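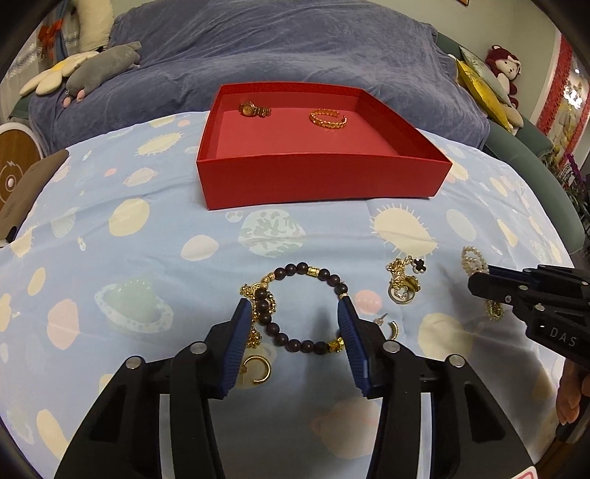
Club robotique de Grusetmont : vos questions

Il faut savoir programmer pour s'inscrire ?
Non ! Moi, quand je suis arrivée au club, je n'avais jamais écrit une ligne de code. On apprend sur le tas, et Kanako Katayama reprend les bases de Python chaque année en février pour ceux qui débarquent en cours de route.

C'est quoi, le projet de cette année ?
Ranger des bijoux. Ça a l'air tout bête, mais un collier emmêlé dans un bracelet, pour un robot, c'est un cauchemar (pour moi aussi, remarquez). On tient les pinces à la main, on fait les gestes nous-mêmes, et les enregistrements servent ensuite à entraîner le modèle. Le projet s'appelle Villik, ne me demandez pas pourquoi, le nom a été voté avant mon arrivée.

Vous en avez combien, des enregistrements ?
1 842 au dernier relevé. On vise 2 722 avant la rencontre interclubs de Tramstead, alors si vous avez une soirée de libre…

Pourquoi des boucles d'oreilles et pas des cubes ?
Les cubes, on les a faits l'an dernier et tout le monde s'ennuyait ! Avec les créoles, les perles et les chaînes fines, il faut réfléchir à l'endroit où on pose les doigts de la pince. Les perles en bois sont les plus faciles – commencez par là.

Je peux apporter mes propres bijoux ?
Oui, du toc uniquement. Pas la bague de votre grand-mère, s'il vous plaît.

Ça se passe où et quand ?
Le mardi à 18 h 30, salle Achterberg. Pour les enregistrements, on peut aussi travailler à domicile : un lit ou une table, de la lumière, et c'est parti. Changez de tissu de temps en temps, les draps à motifs sont même les bienvenus.

On est nombreux par équipe ?
Huit maximum. Au-delà, on passe la soirée à attendre son tour.

Combien ça coûte ?
79 euros l'année, prêt du matériel compris. Pour réserver une paire de pinces, voyez avec Rochelle Brannigan – et rendez-les chargées, elle y tient beaucoup.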